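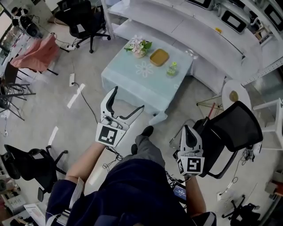 How many recordings do you need before the Maltgate set is useful for training a policy?

Fewer than people tend to fear. We got sensible behavior on the simple tidying tasks with a few hundred, and the full release holds 3791, so there is plenty of room to hold some back for testing. If you are just starting out, please take the small subset first and see how your loader likes it before pulling down everything.

About this set

Maltgate is a collection of two-handed tabletop examples gathered with hand-held grippers, put together by Margit Vass, Lensa Nigatu and Csaba Sipos over a long and very enjoyable spring. It grew out of the older Veres set, which was one-handed only, and a good many of you wrote to ask for a second hand - so now you have one!

What each recording holds

Every recording has its own folder with the head video, the opening width of the left and right grippers, the estimated position of each gripper, and a short sentence saying what the person was asked to do. The sentences were typed by whoever was wearing the gear, and we left their spelling alone, so expect a little variety there.

There are 27 tasks in all. Most are household or front-desk sorts of things: moving a small object onto a tray, straightening a cloth, passing something from one hand to the other. The longest recordings run almost 40 seconds.

Known rough spots

Position tracking drifts when a marker is turned away from the camera for too long. Marjan Talebi went through the worst of these and flagged 37 recordings in the file called review_notes. We kept them in, and you are welcome to skip them.

The left and right streams were swapped in the first June upload. If your copy came from then, please fetch it again.

Loading

The Bumier reader works without changes. Point it at the top folder and set hands to 2. Questions and corrections can go to Lensa, who is happy to hear from you.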